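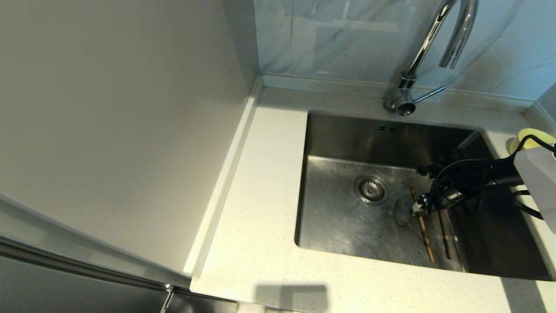 Gripper at the sink, with a clear cup and two chopsticks in the basin.

Using a Home-Built Arm at the Kitchen Sink
Zanora Shared Workshop, Members' Household Notes

Members building the Rivden arm for kitchen use are asked to read the following before the first trial at a sink. The notes were compiled by Tiburcio Solís and revised in April.

Setting out
Fix the arm to its own stand. It must not be clamped to a stone worktop, as the edge may chip. Set the stand so that the open jaws clear the rim of the sink by 16 mm when the arm is raised.

Cables
Loose cable near a basin should be gathered and tied back before water is run. Leave enough slack for the wrist to turn fully. The power supply stays on the floor side of the cabinet, on a protected socket.

Clear items
Transparent cups are difficult for the camera to find against brushed steel. A band of coloured tape below the rim is usually sufficient. Switch off any spotlight directly over the basin, and move the tap lever well out of the path of the arm.

Chopsticks and other thin items
Approach from above and close the jaws across the stick, near the middle. Where two sticks lie close together, lift the upper one first. Grip force for wood should be set at 3 on the Menon controller; higher settings leave marks.

Drainers and strainers
Keep the jaw tips clear of the strainer. Rubber tips last for 400 grips in ordinary use and should be replaced as a pair.

After use
Wipe the jaws with a barely damp cloth and dry them at once. Sponges are to be kept outside the working reach.

Spare tips are held in drawer 26. Enquiries concerning the controller should be addressed to Cletus Delacroix.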